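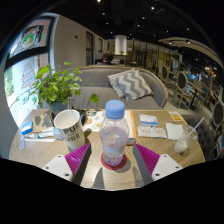
Section 4. First filling and daily use of the Plorkard water filter jug

4.1 Before you start

Please read this section to the end before you put water in the jug. The first filling takes 30 minutes, most of it waiting. You need a clean sink, a soft cloth and the cartridge in its sealed bag. Do not open the bag yet.

The jug works with Paltance cartridges, type Hindon. Other cartridges can look the same from outside, but the ring at the top is narrower and the water will pass beside the filter.

4.2 Preparing the cartridge

1. Wash your hands. Open the bag at the notch and take the cartridge out by its top ring.
2. Put the cartridge in a bowl of cold water, fully under the surface. Press it down gently until no more bubbles come.
3. Leave it in the water for 15 minutes.
4. Rinse it under the cold tap for a few seconds and let it drip.

Note: A little black dust in the bowl is normal. It is carbon from the filter and it is not harmful.

Caution: Never use hot water for this. Hot water damages the filter material and you can not see the damage.

4.3 First filling

1. Wash the jug, the funnel and the lid by hand with mild washing-up liquid. Rinse well.
2. Place the funnel in the jug. The arrow on the funnel must point to the spout.
3. Push the cartridge into the funnel until you feel it stop. Pull lightly on the ring – it must not come out.
4. Fill the funnel with cold tap water and wait until all of it has passed.
5. Pour this water away, or give it to the plants. Repeat once more.
6. From the third filling the water is ready to drink.

4.4 Filling bottles from the jug

Many users like to fill bottles in the evening and take them along in the morning. The jug holds 1,415 ml of filtered water up to the upper line, so you can fill one bottle of 1,000 ml and still have some glasses left.

1. Wait until the funnel is empty. If you pour earlier, unfiltered water can run over the lid.
2. Hold the bottle upright on a flat surface and pour slowly.
3. Leave a finger of space under the cap.
4. Close the cap and wipe the outside of the bottle. Put a coaster under it if your table marks easily.

Filtered water contains less chlorine than tap water and does not keep so long. Keep it in the fridge and drink it within one day.

Caution: Do not freeze the jug, also not when it is empty. The spout can crack.

4.5 When to change the cartridge

Change the cartridge after 200 litres or after four weeks, whichever comes first. Turn the small wheel on the lid to the month of the next change. If you were away for more than a week, repeat the steps in 4.2 and pour away two fillings.

Used cartridges can be returned to any Bozsik shop. Let them dry for a day first.

If the water passes very slowly, see section 6.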